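Religion and Everyday Life Working Group
Minutes of the February meeting

Present: the chair, the series editor, both authors of the Clestedholm chapter, the survey lead, the archive lead, a doctoral student from the Flumport project, and the minute-taker. The external reader joined by phone and dropped off during item 4.
Apologies: the author of the introduction.
The meeting opened at 4:15 p.m.

1. Minutes of the last meeting

Approved with one correction. The minutes had said the group "agreed that house worship is growing in Flumport." The survey lead asked for this to be changed to "heard a claim that house worship is growing in Flumport." The doctoral student thought that was harsh. The chair said the group had no earlier figure to compare against, so growth was a hope at this stage, and the correction stood.

Matters arising: the Hlongwane lecture text has still not come in. The series editor has been told "soon" and passed this on without comment. The letter to the Clestedholm parish office was sent and got a reply, covered under item 3.

2. Household survey, first results

The survey lead presented the tables. There were 2731 usable responses from Flumport and the villages inland. The headline result, as written in the draft, is that people who pray at home with others "have withdrawn from the institution" and now "practice a self-made faith."

The survey lead, who did not write the draft, said the tables do not show this. The question asked whether the respondent had prayed with other people in a private home in the past year. It did not ask whether they had stopped going to church. Plenty of regular churchgoers say grace before a meal with guests and could fairly have said yes. Someone who sat through a rosary for a dead neighbor would also have said yes. The draft puts all of them in one box and calls the box withdrawal.

The chair asked whether the follow-up question on attendance could help. It could, in part. It was asked late in the form and a good many people skipped it. The survey lead would not want to build a chapter on it. One of the Clestedholm authors suggested treating skipped answers as "low attendance." This was not supported. People skip questions when they are bored, when they are annoyed, and when the bus comes.

A longer discussion followed on the word "believer." In the draft it covers everyone who ticked a denomination. The archive lead pointed out that in Flumport people tick the denomination of the cemetery where their grandparents are buried, and would be puzzled to be asked about doctrine. The doctoral student agreed, but said the opposite mistake was also possible, and that outsiders are too quick to say such people do not really believe anything. The chair said both points should be in the text and neither was.

Agreed: the word "withdrawn" comes out. "Believer" is used only where a respondent used it. The survey lead will rewrite the section and add the wording of the question in full, so that readers can judge it for themselves.
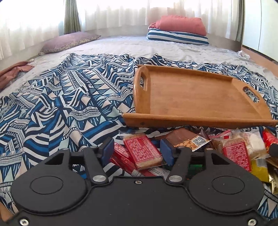 3. Clestedholm chapter

The chapter argues that the closing of the old chapel pushed worship into homes, and that women took over the leading of prayer as a result. Everyone present liked reading it. The comments below should be taken in that light, although the authors may not feel that way about them.

The main problem is dates. The parish office's reply says that prayer in homes was well established before the chapel closed, and encloses a notice inviting people to "the usual houses." If they were usual, they came first. The authors said that the notice might refer to Bible study. The archive lead has seen the same phrase on notices for coffee. The authors will look again at the parish newsletters, which are held loose in a drawer and not indexed.

The second problem is the interviews. There are 2 that carry the whole argument about women leading prayer, and they are with sisters-in-law. The external reader said on the phone that rich interviews can support a strong claim. The chair replied that they can support a strong claim regarding the people interviewed. The external reader did not disagree but said the group was in danger of taking the life out of the chapter. This was noted.

The authors were asked whether anyone had spoken to the men. They had tried. The men said to ask their wives. One author sees this as a finding. The survey lead sees it as men who did not want to be interviewed. The chair thought it could go in as a quotation with no comment attached.

There was also a short exchange over the phrase "quiet revolution." It appears in the chapter title, in the abstract and in the closing section. The minute-taker records that no one could say what it had overturned. The title will be changed. Suggestions by email, please, and no puns on "chapel."

Agreed: revised chapter to come to the next meeting with a dated timeline, the parish letter quoted in full, and the revolution removed.

4. Hastine papers

The archive lead reported on the Hastine deposit. It is a family collection made up of prayer books, letters, funeral cards and household accounts, offered to the group on loan. The family describes it as "a complete record of a believing household." The archive lead asked members to keep their heads about the word "complete." Someone has been through the letters before us. Pages are missing, and the gaps tend to come where a marriage is being discussed.

The accounts are in better shape and may be the most useful part. They list candles, gifts to the church, payments for masses, and sweets for visitors on feast days. The doctoral student wants to use them to trace religious feeling over time. The archive lead was doubtful. Candles were also for light. A fall in candle spending may tell us that the house got electricity. The student will check when the street was connected before writing anything about the decline of faith.

The loan terms were read out. The family asks to see any text before it is printed and "to suggest changes." The series editor is uneasy with this and so is the chair. Being shown a text is normal courtesy. Suggesting changes depends on who decides. The archive lead will ask the family to accept the words "to comment on matters of fact," and the papers will stay where they are until that is settled.

The external reader's line was lost at this point. 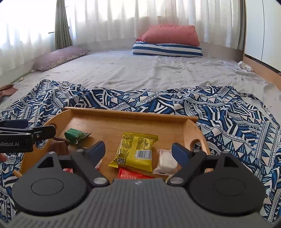
5. Reading domestic objects

The chair opened with the method note circulated before the meeting, which proposes that the team record objects in homes and code each one as sacred, secular or mixed. The note runs to almost 30 pages and includes a coding sheet. The survey lead asked how two coders would ever agree. The authors of the note answered that training would deal with it. The doctoral student said that in her own visits the same thing changed its use in the course of an afternoon, and a category fixed at the door would miss that. Take a light-brown wooden tray on a patterned blue, black and white cloth over the end of a bed. A coder who has come looking for home altars may well see one, and a coder who missed lunch will see somewhere to put a plate. Neither has learned a thing about the household's religion until someone in it has been asked. The chair said this was the whole objection in short form and asked for it to be minuted.

The authors of the note felt this was unfair to them, as the coding sheet has a space for the resident's own account. The chair had found it. It is the last box on the sheet and the smallest. It was suggested that the order be turned around, with the resident's words taken down first and the categories applied later, or never. The authors thought "never" would make the work hard to publish. The series editor said that she had turned down quite a few books in which everything had been coded.

There was some talk of whether cloths should be listed separately. One member believes that patterned cloths mark out a place for prayer in many Flumport homes. Asked for a source, the member mentioned an aunt. The point may well be right and will be put to the people being visited as an open question, with no mention of prayer in the wording.

Agreed: the note goes back for a shorter version. The word "altar" is not to be used in field notes unless a resident uses it. A trial will be run in 2 homes before any more coding sheets are printed.

6. Publication

The series editor reported that the press is happy to take the volume in principle. The minute-taker asked what this meant. It means there is no contract. The press would like "a bold central thesis" and has offered one of its own, on the return of religion. The survey lead asked where religion was supposed to have been. The chair will write to say that the volume compares what people do at home with what they do in church, that the results differ from place to place, and that the group is content with this as a subject.

The press also wants a jacket quotation from the Hlongwane lecture. As the group has not seen the text, this was felt to be early.

The introduction is late. The chair has asked for a draft without the section on modernity, in the belief that it may be the section holding things up.

7. Any other business

The Sunday visit to Flumport goes ahead if the house hosting the prayer meeting confirms. Members attending are guests and should behave like guests. Notebooks stay in bags until afterward. If food is offered, eat it, and please do not ask what it stands for.

The doctoral student asked whether travel could be paid in advance. The chair will ask, and was not hopeful.

A member proposed a public event to present "our findings." The survey lead wished to know which ones. Deferred.

Actions
Survey lead: rewrite of the Flumport section, with question wording.
Clestedholm authors: timeline, newsletters, new title.
Archive lead: revised loan wording to the Hastine family.
Doctoral student: date of the electricity connection; confirm the visit with the host.
Authors of the method note: shorter version, resident's account first.
Chair: letter to the press; travel money.
Series editor: chase the Hlongwane text again.

The meeting closed at 6:20 p.m. The date of the next meeting will be set by email once the introduction arrives, or without it.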